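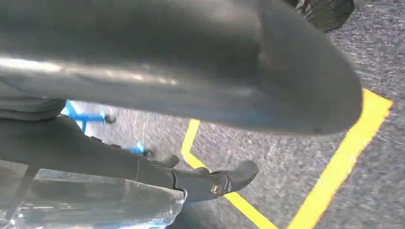
Dark grey curved surface with a faint crease near the centre.

4.2 Setting the Ellov hydraulic clamp

Caution: Isolate the press before reaching over the bed.

1. Wipe the clamping edge. The Trillisex sheet says a light oil film is fine. We doubt it.
2. Fit the clamp and tighten both bolts by hand, then to 80 Nm.
3. Raise pressure slowly to 3000 psi and hold for 2 minutes.
4. Read the gauge again. Don't rely on the green light alone.

Note: The claimed 16 second die change assumes a die already lined up. Allow longer.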